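Gripper notebook, handheld unit 2 (Ploltena)
December 2023

Fingers done! Both jaws are on the new pads and the unit closes square again. Writing it up while I still remember the order I did things in, which was not the order in my September notes.

State when I picked it up: left jaw closing a hair late, a faint click near full open, and the width readout drifting by up to 10 counts between a cold start and the end of a long session. Boyang Duan had logged the click already and guessed the linkage pin. Good guess. The pin was fine but the bushing it sits in had gone oval, so the jaw could rock before it began to travel. You could feel it with a fingernail once the shell was open.

What I did
Shell off, four screws, the short one goes nearest the vent slot. (I have put a long one there before and it touches the ribbon. Don't.)
Both bushings out, new ones from the Brenero bag pressed in with the small vise. Left one went in crooked the first time, pulled it, tried again with the jaw blank as a guide and it slid in beautifully.
Linkage wiped down, dry lube only. The old grease had picked up a lot of lint.
Fingers refitted loose, closed on a 40 mm gauge block, then tightened alternately a quarter turn at a time.
Zeroed with the jaws closed, then opened to the stop and read the width. Repeated until I got the same number five times running.

The alternate tightening is the bit I'm most pleased with. Before, I would snug up the left finger, then the right, and the right one always ended up toed in. Going back and forth keeps the pair parallel and the mesh faces meet along their whole length instead of only at the tips. Themis Gkikas held a strip of paper in the gap for me and it dragged evenly top to bottom. Lovely.

Cycle test: 1,000 open/close on the bench with no load, then another 1,000 squeezing the foam block. Click gone. Drift down to 2 counts, and I think what's left is the sensor warming up, so I'm leaving it alone. The Lui script handles the logging now, just remember to give it the unit number or it overwrites whatever was there last. Lost a morning's worth of unit 1 that way.

Camera side: lens cleaned, mount checked, no play. Did a static marker check after the shell went back on and the pose held steady. I did not touch focus. If anyone does, it needs the full calibration again, and please put it in here when you do it.

Then a carry test out on the floor, unit in hand, jaws just short of closed so I could watch the gap while moving. Looked at the footage afterward and the two fingers face each other across a narrow gap - compare with the September clips, where the left one visibly lags.

Still open
Bushing life. Kanduletti quotes nothing useful for side load, so we are finding out for ourselves. The old pair did some 4,000 cycles by the log, though the log has gaps. Check again at half that.
The spare left finger has a small tear at the root of the fin. Usable for fit checks, not for data.
Unit 1 probably wants the same treatment. Boyang, if you get to it before me, the gauge block is back in the top drawer and the bushing guide is taped to the lid of the Brenero bag.
Order more dry lube.
Ask Themis whether the paper strip could become a proper step on the checklist. I'd love that, it takes a minute and it caught more than the readout did.
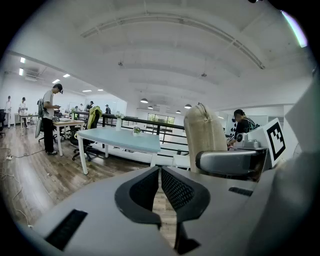 Unit 2 on the carry test, jaws nearly closed, floor showing through the gap.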